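4. Storage Practice in Small Lending Collections

4.1 Household storage and the return of loaned materials

The lending collection at Sokville issues craft and teaching materials to households for periods of up to 42 days. Earlier work on collections of this type has dealt mainly with the catalog and with late fees. Less attention has been given to where loaned items are kept once they reach the home, although staff at both study sites named this as a common cause of incomplete returns. A sewing kit that comes back without its bobbins must be withdrawn from circulation until the parts are replaced, and in Grondon the wait for parts often ran into August.

For this study, home storage was sorted into two broad types. Open storage covers shelves, trays and stacked cartons. Closed storage covers drawers, cupboards and lidded chests. Stacked cartons were treated as open storage even when taped shut, as respondents tended to write on the outside and to leave the newest loan on top. Figure 2 shows cartons in a stack of the kind the survey form refers to as a "low block."

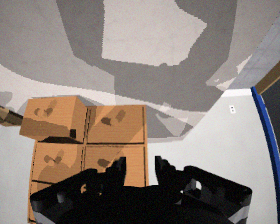 Figure 2. Cardboard boxes in a two-by-two stack.

Survey forms were sent to 800 borrowing households across the two towns. The form asked where each loan was kept, whether it shared that place with the household's own belongings, and who in the home was expected to return it. Respondents could name more than one place. Forms returned after 13/07/2024 were not included in the analysis.

Closed storage was reported more often for small items, and open storage for bulky ones. Within closed storage, the chest of drawers was the piece of furniture named most frequently. Households that gave a whole drawer to loaned materials reported fewer missing parts than those that placed a loan in a drawer already in use. The difference held in both towns - it was somewhat wider in Grondon, where kits contain a larger number of loose parts. The result should be read with care. A household with a drawer to spare may differ in other ways from one without, and the form did not ask about the size of the home.
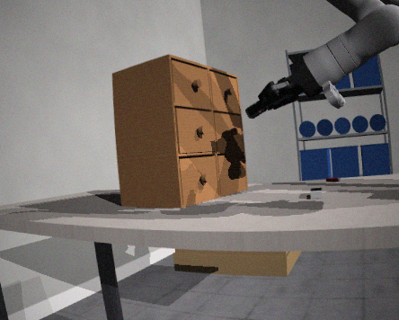 Osagie, commenting on a draft of this section, objected that a spare drawer may simply be a sign of fewer people in the home, and asked that household size be added to any later form. We accept the point. The records held at Sokville list the borrower only, so the question cannot be settled from the present data.

A second matter concerns labeling. Under the Pudo scheme, which ran in Sokville during the survey period, borrowers were given a paper tag to tie to a knob or handle wherever a loan was stored. The tag carried the return date and a short list of parts. Roughly 20 percent of the households offered a tag made use of it. Those who did so gave favorable comments on the parts list and had little to say about the date, which most already kept on a calendar or telephone. Several asked for a larger tag. Others said that the string slipped off round knobs, and had placed the tag inside the drawer with the loan.
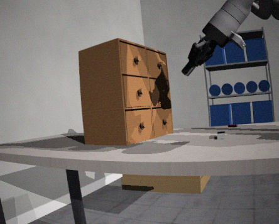 Figure 3. Six-drawer chest with round knobs, arranged in three rows of two.

Tags placed inside a drawer were counted as used for the purposes of this section, although they could no longer serve as a reminder to others in the home. A stricter rule would lower the rate of use but would leave the order of the two towns on missing parts unchanged, as the scheme was not offered in Grondon. The cost of replacement parts is taken up in Section 4.2.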